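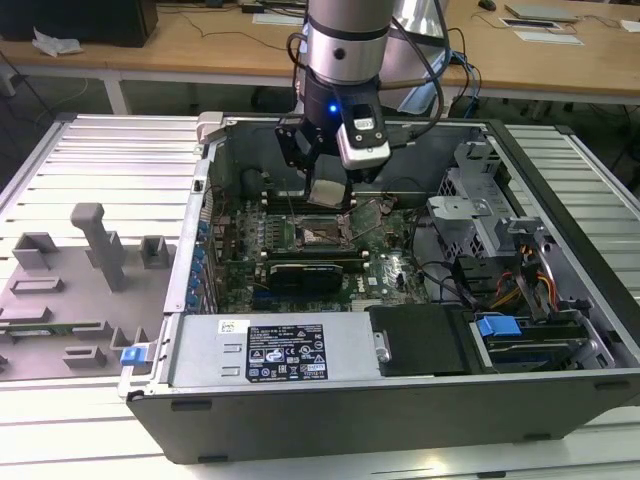

Frequently Asked Questions: Contributing Demonstrations to the Benik Assembly Collection

The Benik Assembly Collection is a body of recorded robot demonstrations maintained by the Clitarstead Institute for Applied Automation and its partner laboratory in Kirklow. It covers the handling and installation of computer parts, and it is used to train control policies that learn from human-guided examples. Processor placement is the task on which we receive the most questions. A demonstration of this task is recorded with the CPU held in the gripper above an open socket, the retention bracket lifted and the lever arm raised, so that the approach to the socket is recorded in full. The answers on this page apply to both sites unless otherwise stated.

Who may record demonstrations?

Any staff member or enrolled student who has completed the operator course. The course takes two days and includes a supervised session of 10 practice episodes. Practice episodes are not added to the collection.

What counts as one episode?

An episode begins when the operator takes control of the arm and ends when the arm has returned to its rest position. Placing a processor and seating a memory module are separate tasks and must be recorded as separate episodes, even when they are performed on the same computer.

How many episodes are required for each task?

The current target is 255 accepted episodes per task. Rejected episodes do not count toward the target but are kept in a separate archive.

Should failed attempts be deleted?

No. Operators must not delete recordings. If a part is dropped or misaligned and the operator recovers within the same episode, mark the episode "recovered." If the attempt is abandoned, mark it "failed" and enter a short note. Both kinds are used in training the success classifier.

Must the computer case be in the same position each time?

No. The case should be shifted or turned slightly between episodes, within the limits given on the task sheet. Parts waiting to be installed stay in the fixture plate, and the plate is not moved during a session.

May the work area be tidied between episodes?

The background need not be uniform. Please keep the arm's path clear and leave cables inside the case as they are unless the task sheet says otherwise.

What should I do if a socket pin is bent?

Stop the session and report the board through the Yoo scheduling system. A damaged board is withdrawn from placement tasks. Episodes already recorded on it that day are held for review.

How are episodes reviewed?

Each episode is viewed by two reviewers who did not record it. They check the label, the start and end points, and the agreement between the camera and arm records. Where the reviewers disagree, the site lead decides.

Who can use the data?

Partner groups may request access under the standard agreement. There are 11 tasks in the present release. Requests for the next release will be accepted from June.

Whom do I contact about a rejected episode?

Reply to the rejection notice in Yoo. Please include the episode number and the site at which it was recorded.

Page last revised May 24, 2026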